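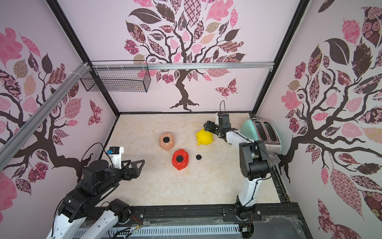
*Piggy banks in peach, red and yellow, the peach and red ones with a round black cap, from the Clotelard range by Pratum.*

**Pratum brings back the piggy bank, and I'm a little too excited about it**

BERGE, November – Hi, it's Maëlys Perrin from Pratum. I usually get someone else to write these, but I've been pestering everybody at work about piggy banks for so long that they told me to sit down and do it myself. So here goes!

This month we're launching Clotelard, our new line of toy piggy banks for kids (and for the grown-ups who keep borrowing quarters from them). They go on sale at the Fletau shop in Berge first, then in our online store before the holidays.

I had a piggy bank as a kid, a china one with a slot in the back and no other way in. You know how that story goes. I wanted the vacation money, my brother had a hammer, and my mother found pieces of ear behind the radiator for years. When we started sketching Clotelard, the one thing I wrote at the top of the page was "opens without a hammer." That's where the cap comes from. It's big, it's round, it's black, and it sits right up on the pig's back where a kid can get at it. Take it off, shake out your savings, put it back on. The caps are all the same size, so if the red pig's lid ends up on the yellow pig, no harm done. In my house they've been swapped so many times that I couldn't tell you which is which.

We argued about the color of that cap for weeks. I wanted it to match the body. Our design room wanted black, because black shows up against every pig we make and you can spot a stray one on a pale table from across the kitchen. They were right and I've told them so, in writing, more than once.

**About those colors**

There are seven colors in the full line. Peach is my favorite – it's soft and a bit old-fashioned and looks nice on a shelf with books. Red is the loud one, and it's the one kids at our tryout afternoons went for first. Yellow is the cheerful one, with the same pointed ears and snout as the rest of the family. The other four are coming into the shop in small batches, so if you have your heart set on a particular shade, please call before you drive over.

We made a first run of 1,829 pigs. Of those, 1,421 are going to Fletau and the rest are being held back for online orders. When the first run is gone we'll make more, but I can't promise they'll be ready in time for gift wrapping.

**Let them get knocked over**

We made these to be played with. They get marched around the kitchen table, they get tipped on their sides for a nap, they have long conversations with the toaster. My niece runs a bakery where all the customers are pigs and everything costs a nickel. I love that, and I'd much sooner see one with a scuffed snout than one that's been sitting in its box since the birthday party.

If you're a parent, a few practical things. Wipe the pig down with a damp cloth and keep it out of the dishwasher. The coins and the cap are both small things, so this is a toy for kids who are past the stage of putting everything in their mouths, and please keep an eye out if there's a baby crawling around. And if a cap goes missing, write to us. We keep a drawer of spares and we'll mail you one, no charge.

**Come and try them**

We're setting up a play table at Fletau for the launch, from 2 in the afternoon until closing. Bring the kids and bring the jar of loose change off the dresser. We'll have pigs out for anybody to fill, empty and fill again, and there will be cookies until they're gone. You don't have to buy anything. I'll be there the whole time, probably talking too much, so come and say hello!

Writers, bloggers and shop owners are welcome too. If you'd like a sample pig for a gift guide or a review, tell me which color you want and where to send it. Shops that want to carry the line can ask me for the trade price list.

**About Pratum**

Pratum is a small toy company based in Berge. We make simple toys for the kitchen table and the living room floor, and Clotelard is our first line of piggy banks.

**Press contact**

Maëlys Perrin, Pratum, Berge
Samples, photos and spare caps on request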